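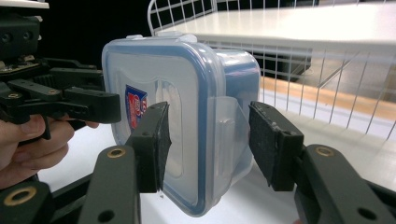 The buyer has been ordering kitchen storage for the Bostmont shops for long enough to distrust most of what is printed on a lid. She agreed to talk about snap-lock containers on the condition that her name stay out of it, and her first remark was that she did not see why anyone would want to read about them.

"They're boxes," she said. "Clear plastic boxes with flaps on the sides. People act like they're buying a safe."

I had come with a list of claims copied from packaging in the Ivville store, and she went through it with a pen. She crossed out "keeps food fresh longer" before I had finished reading it aloud. Longer than what, she wanted to know. Longer than a bowl with a plate on top, probably. Longer than last year's box from the same factory, she doubted very much.

Her complaint starts with the latches. A hinged flap that folds down over a rib is a decent idea, she said, and when the box is new it gives a good loud click that sells it. The trouble is the hinge, a thin strip of plastic that bends every time the lid comes off. Siqueira, one of her suppliers, once sent her a sheet saying its flaps had been opened and closed 1,534 times without failing. She asked who had done the opening and closing, and at what temperature, and got a second copy of the same sheet.

"Take one out of the freezer and yank on it," she said. "That's the test I care about. I've never had a sheet about that one."

I suggested that the seal mattered more than the flap. She half agreed. A gasket is where the smell of onions goes to live, in her words, and if it comes out for washing it should come out without a butter knife. She is not convinced that most people ever take theirs out. She wasn't sure she always did.

Colored rims got a shorter answer. Blue sells, and a rim helps you find the right lid in a drawer, provided you haven't bought every size in blue. Stickers she dislikes on principle, particularly the small badge-shaped ones that look like an award. Some of them mean something and plenty are decoration, and all of them leave glue behind.

Of the 431 storage items on the Bostmont list, she would keep 75. I asked why the others were still there.

"Because people buy them," she said. "I don't get to stop that. I sell a set with a box so small it holds 2 olives, and it does very well."

At home she owns a set from Flostthorpe, which she paid for herself. One flap has snapped off and she still uses the box, for rice, with the other flaps closed. I pointed out that this sounded like a recommendation. She said it was rice, and rice would be fine in a paper bag.

Her advice for anyone standing in the aisle was to open and close the lid in the shop before paying, with one hand if possible, and to look hard at the corners, where a warped lid shows first. She would buy a single box before buying a set. She also told me to ask whether the lids are sold separately, and to expect a blank look.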